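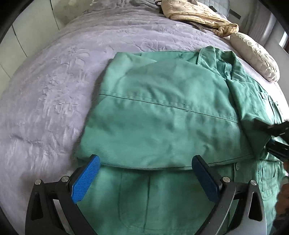
Ghizlane Slaoui has argued that the Tirkedov Riddles should be read as a single work and that taking any one sheet out of the set spoils the rest, a view that most later writing on the prints either follows or disputes.

The Tirkedov Riddles is a cycle of 19 linocuts by the printmaker Maksym Antoniuk, each based on a spoken riddle from the valley town of Tirkedov. Eighteen of the prints show a riddle without giving its answer. The last, usually called The Closed Door, has no riddle attached to it and is generally taken as an endpiece. The cycle was printed by the Ivanyshyn workshop and issued in a cloth portfolio by the publisher Dreseck.

Background

Antoniuk trained as a sign painter and came to relief printing late. His earlier prints were mostly street views and small bookplates, and he had not worked from folk material before. He heard most of the riddles from older relatives on his mother's side and wrote them down in a school notebook, along with notes on who told each one and whether the teller knew the answer. In several cases the teller did not, or gave two.

The notebook contains far more riddles than were used. Antoniuk left out those that depend on a pun, on the ground that a picture cannot carry a pun, and those already well known from printed collections. One exception is the riddle of the white field and black seed (a written page), which is found in many languages. He kept it because the Tirkedov version adds a third line about a plowman who cannot read his own furrows.

Description

All the prints are upright and of the same size. Each was cut from a single block and printed in black, with a second color on five of the sheets. The second color is a dull red on four of them and a gray blue on the fifth, The Brothers Under One Hat.

The riddle is cut into the lower margin of each block in capital letters. Antoniuk cut the lettering himself, and the spacing is uneven, especially in the early sheets. On The Aunt with a Hundred Coats, whose answer is a cabbage or an onion depending on the teller, one word is broken across two lines without a hyphen.

None of the pictures shows the answer. In The Guest Who Eats the Table, where the accepted answer is fire, a man in an overcoat sits down to a meal with his back to the viewer. In Two Sisters and a Hill, where the answer is a pair of eyes, two women wave from doorways on opposite sides of a slope. Antoniuk said that he wanted a person who did not know the riddle to be able to look at the print as an ordinary picture.

The Closed Door differs from the rest in having an empty margin. The block was cut to the same size as the others, and the strip where the words would go was left to print as solid black.

Technique

The blocks are of unmounted linoleum. Antoniuk used three gouges and a knife for the whole cycle. He drew directly on the block with a brush, reversed, and kept few preparatory drawings; those that survive are on the backs of delivery slips.

The Ivanyshyn workshop printed from the original blocks on a hand-fed proofing press. The paper was a cream stock with a slight tooth, which takes solid areas of black less evenly than a smooth sheet would. Large dark passages, such as the night sky in The Sheep That Nobody Shears, therefore have a faint speckle. The printer proposed a smoother paper after the first proofs and Antoniuk refused it.

The red was mixed fresh for each day's work and varies from copy to copy. Dealers sometimes describe the browner impressions as an early state, but the blocks were not altered during printing and there are no separate states. The only known change to a block is on The Brothers Under One Hat, where a chip at the left border was filled before the edition was run.

Publication

Dreseck ordered 4000 portfolios, a large number for hand-printed work. After damaged and badly inked sheets were removed, 3848 complete sets were left. Sales were slower than the publisher had planned. By the time Dreseck gave up its warehouse, 2656 sets had been sold, and the remainder went to the bookseller Isten, who offered many of them as loose sheets.

The breaking up of these sets is the reason single prints from the cycle are common while complete portfolios in the original cloth are less so. Loose sheets sold by Isten carry a small stamp on the back, in the lower right corner. Sheets with no stamp may come from portfolios divided later by private owners.

Each portfolio also held a folded leaf with a short note by Antoniuk and a list of the titles. The answers were printed on a separate slip, sealed with a paper band. Many owners never broke the band, and others threw the slip away, so copies with the answers present are valued somewhat more highly.

Order of the prints

The sheets are not numbered. The list on the folded leaf gives one order and the portfolios were packed in another, apparently because the workshop packed them as they came off the drying racks. Antoniuk gave no clear ruling when asked. He said at one talk that the leaf was right, and in a later letter to Dreseck that the order did not matter as long as the door came last.

Slaoui follows the leaf. In her reading the riddles move from things of the house (fire, needle, broom, bread) out to the yard and fields, then to the weather, and finally to the body and its death. The Closed Door then becomes a riddle that cannot be put into words. Her essay has been criticized for passing over two sheets, The Needle's Husband and The Wooden Goose, that fall in the wrong part of this plan.

Reception

Early notices were brief and mostly concerned with the riddles as folklore. Several reviewers complained that the texts had been tidied up. Comparison with the notebook shows that this is true of four of them, in which dialect words were replaced by standard ones. Antoniuk restored one of these words by hand in the copy he gave to his mother's cousin.

Later writers have paid more attention to the pictures. The lettering was at first treated as a weakness and is now often praised. Opinion on the five two-color sheets is divided, and some critics consider the red in The Guest Who Eats the Table too broad a hint at the answer.

The prints have been used in schools, where pupils are shown a sheet with the margin covered and asked to make up a riddle to go with it. Antoniuk took part in one such class in Tirkedov, and is reported to have liked a pupil's text for The Wooden Goose better than the one he had cut.

Blocks and later printings

Seventeen of the blocks survive. The block for The Plowman was lost when the workshop moved, and the block for The Aunt with a Hundred Coats cracked in storage and could not be repaired. The rest are kept by the Ivanyshyn workshop. They were inked once more, for a small August showing, on thin gray paper; these impressions are marked in pencil with the letter T and were not offered for sale.

See also

Relief printing
Linocut
Riddles in folk art
Print portfolio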